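Metering Should Follow the Fixture

Water utilities bill by the household, and I think this is a mistake. A single reading of 3535 gallons says nothing about where the water went. In Rimuvport the utility moved to Vadden submeters in May, and complaints over bills fell by almost 2000 in one year. The cost was modest. Older buildings in Paisan still share one meter per riser, so a leaking flush valve on one floor is paid for by every tenant. Rates cannot correct this. The toilet supply line should be metered first, as slow leaks there run day and night.

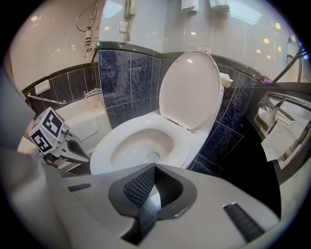 Who Should Pay

The owner should.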